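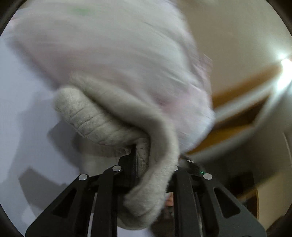 7 min read

Åberg Ribbed Throw, Light Gray

Sold by Lalta. Listing and notes by Shobha D'Souza, Dolstead store.

In stock: light gray. Out of stock: oatmeal, slate (the maker says July, and the maker said spring before that).

I write the listings for soft furnishings at Lalta, and I'm supposed to start with what the maker says about the product. The maker says the Åberg is "a cloud you can keep on the bed." I have no idea what to do with that. It's a thick, fuzzy gray throw with ribbing. If you came for a cloud you should probably look at the down section.

What it is

A heavy knit with a brushed surface. The brushing is what gives it the fuzz, and it covers the flat part of the throw well enough that people in the store regularly ask if it's fleece. Turn up an edge and look at the back and you'll see the stitches. The ribbed part runs in parallel ridges and is firmer than the rest. You can find it with your hand in the dark, handy if you like to know which end of a blanket you've got hold of.

The gray is light and a little flat. Next to white bedding it looks gray, and next to anything cream or blush it goes slightly cold. We had it over pale sheets with a hint of pink in them and I didn't love it, though the person who set up the bed did. Order a swatch if your bedding is anything other than plain white. Swatches are free and we'd much prefer mailing you a square of cloth to taking back a whole throw.

The weight claim

The label says 530 grams per square meter. I was doubtful, so we cut a piece from a damaged throw and put it on the shipping scale. It came out close enough that I'm leaving the number alone. I will say that weight tells you less than people think. A dense throw can still let a draft through if the stitches are open, and these are fairly open under the fuzz. For sitting on a couch with a book, fine. As your only cover in a cold bedroom, I'd be surprised if you were happy.

It's also a lot of cloth to handle. When you scoop it up together with a comforter or a bundle of sheets, the heavy part slides out and hangs, and then you're standing on it. Fold it on its own first.

The durability claim

"Tested to 200 washes." We asked who tested it, at what temperature, in what kind of machine, and what counted as passing. The answer was a PDF with a photograph of a washing machine on the front and no table anywhere inside. I asked again and got the same PDF. So the claim isn't in our listing, and if you see it on the maker's own site, treat it the way you'd treat any number without a method attached.

What we can tell you comes from the throw on our display bed and the one I took home. Both have been washed plenty of times. I didn't keep a tally and won't make one up. The fuzz has gone shorter and a little clumpy on both. The ridges have held up better than I expected and still stand up from the surface. Neither throw has come apart. The one at home has a pulled loop near a corner, and I suspect a zipper on a pillow cover that went into the same load.

Softness

Very soft out of the bag. Less so afterward. Every brushed knit I've sold has done this, and the listings never mention it because the throw you touch in the store is new. After a few washes the Åberg is about as soft as a good sweatshirt turned inside out. Whether that's worth the price is between you and your couch.

Shaking it out hard while it's still damp brings back some of the loft. So does a short tumble with no heat. The maker recommends its own "fiber care mist," which we don't stock. We tried a bottle and the throw smelled of pears for a while and was otherwise the same throw.

Lint

It sheds. The product card that comes in the box says "minimal initial shedding," and I'd cross out both of the first two words. Wash it alone the first time. Clean the dryer screen halfway through, and again at the end. Keep it away from dark wool and from anything you plan to wear to work.

On pale sheets the lint hardly shows, which may explain why every bed in the maker's catalog is white.

Marks and stains

A light gray throw doesn't hide much. Coffee shows, pen shows, and anything green seems to show worst of all. Most of what we've spilled came out with cool water and plain dish soap, dabbed from the outside in. Rubbing roughs up the fuzz and leaves a patch that catches the light differently, and you'll see that patch long after the stain is gone.

The card says "stain resistant." I put a teaspoon of cold tea on the swatch at the counter and it went straight in. Make of that what you like.

Washing

Cool water, gentle cycle, ordinary detergent, not much of it. No fabric softener. It leaves a film on brushed knits and they go limp.

Don't fill the machine. The throw takes up a lot of water, and a packed drum tends to spin it into one lump on one side.

Dry it flat if you have the room. Over a single line it stretches along the fold, and the ribbed part stays the size it was while everything beside it grows, so you get a wave. A wide rack works. The back of a couch works if you put a towel down first.

If you must use a dryer, use low heat and take it out before it's fully dry. We have put one through on high. It came out smaller and much less pleasant.

Folding and storage

Fold it with the ribbed section on the inside if it's going in a closet for the season. Ridges left on the outside of a stack get pressed down by whatever sits on top, and they take their time coming back. Rolling also works and takes up more of the shelf.

Skip the vacuum bag. I know they're tempting with something this bulky. The throw we stored that way looked like felt when it came out, and a wash only partly fixed it.

Check the edge of the shelf for splinters or rough varnish before you slide it in. Open loops find every one of them.

About the ratings

The maker's site shows 2,404 ratings and very nearly all of them are perfect. I read as many as I could stand. A large share were written within a day or two of delivery, when the throw is at its softest and hasn't been washed. Quite a few mention a discount code for leaving a rating. I don't think the people are lying. I think they were asked too early.

The ratings on our own page are fewer and grumpier. The common complaints are lint, the color looking colder at home than on a screen, and the size. On that last point I side with the customers.

Sizes

It comes in 3 sizes, called Lap, Sofa and Bed. Lap is fine. Sofa is generous. Bed covers the top of a double mattress and doesn't reach down the sides, so on anything wider it will look like a throw someone put on a bed. If you want it to hang over the edges, this line doesn't have what you need, whatever the name on the label says.

Compared with the Delis

People ask, so: the Delis throw is lighter, smoother, cheaper and sheds far less. It has no ribbing and no fuzz to speak of. It also slides off everything. The Åberg stays where you put it because the surface grabs, and that grab is the best argument for it. If you're buying for a leather couch, I'd go with the Åberg and put up with the lint. For the foot of a bed, or a house with a dark rug, I'd buy the Delis and keep the difference.

We sell both and I don't get anything extra either way.

Returns

Unwashed, within our usual period, with the card and the bag. If a seam fails or the ribbing separates, bring it back washed or unwashed and we'll take it up with the maker ourselves. Pilling and shedding aren't treated as faults. I argued about that one and lost.

Questions we get at the counter

Is it itchy? I don't find it itchy. My sister does. Try a swatch on your neck, which is fussier than your hands.

Will the dog ruin it? Probably, if the dog digs before lying down. The fuzz hides short hair and then keeps it.

Can I cut it down? No. It's a knit and it will run.

Can I iron it? You'd flatten the part you paid for. Hang it near a steamy shower if it's creased from the box.

Is the gray going to change again? The last batch was a touch warmer than this one. If you're matching a throw you already own, bring it in and hold them side by side near the window. The lamps over our beds are warm and make every gray look friendlier than it is.

Swatches can be picked up at the Dolstead counter or requested with any order.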